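Repair Bench Opens at Dondcombe Library

By Sang La
March 14, 2018

DONDCOMBE – A free repair bench for small household electronics opened this week in the back room of the Dondcombe library, and 30 people have already signed up for a turn.

The bench is run by Justholm, a local repair club that has met in members' garages for five years. Bohdan Horobets, who teaches the sessions, said most of the things brought in need a new wire or motor and little else.

Parts are sorted into yellow bins on a white table, with a steel tray in the middle for whatever is being worked on.

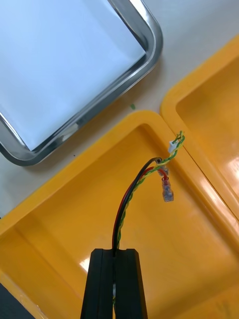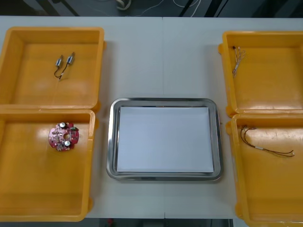

The club raised $3,177 for tools and parts, most of it at a yard sale in October. The library is not charging for the room.

"People get as far as the screws and stop," Horobets said. "We start by taking the thing apart and putting every piece where we can find it again."

Sessions last three hours. Visitors should bring the item, its charger and any loose pieces. Microwaves and old tube televisions will not be accepted. Sign-up is at the front desk.

Comments

dkw_55: Will they look at a fan? Mine hums but the blades don't turn.

Marlene P.: Went on opening day, they were very patient with me. Parking is better on the Bromora Street side.

oldtimer: About time. I still have two radios in the basement.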